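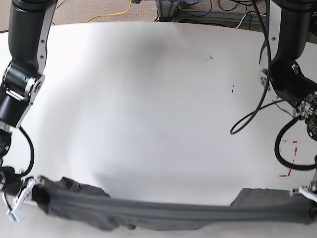
Figure 3. Dark gray garment held out along one side of a white tabletop.

By Jummai Effiong | May | 11 shares | 2 comments

3.2 Length loss after repeated washing

Dark cotton knits from the Ternwood and Engate lots were washed and tumble dried under the schedule in Section 2. Body length was read from shoulder seam to hem, and chest width just under the armholes. Most of the length loss came in the first 3 cycles. Width changed less and in no steady direction.

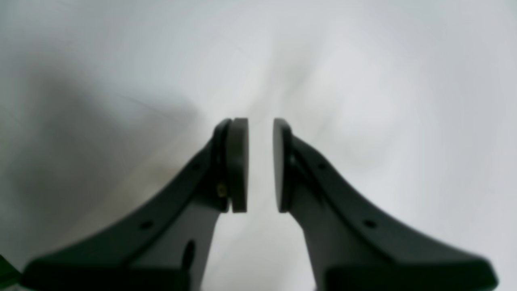 The two lots differed mainly in stitch density. The looser Engate knit lost more length, and its side seams began to twist toward the front. Flat drying reduced the loss in both lots - the twist remained.
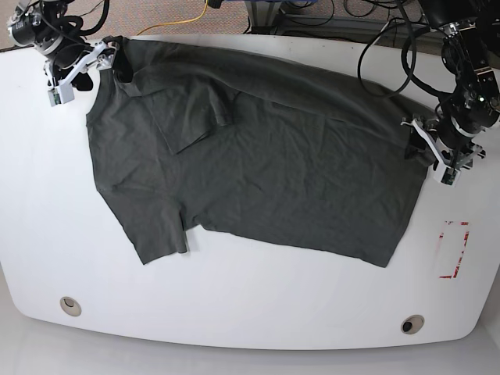 A reader of the draft asked whether the twist should be reported as shrinkage at all, given that a spiraled seam shortens the reading without any change in the yarn. We now list it in its own column and have left the length figures uncorrected. 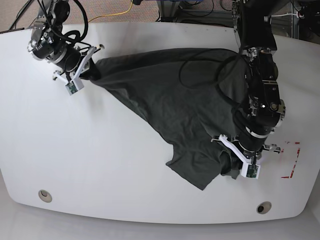
Fabric weight was taken on cut swatches of about 200 square centimeters. Swatches from the hem were heavier than those from the chest in the Ternwood lot only. The Cukum detergent was used throughout, so dosage effects fall outside this section.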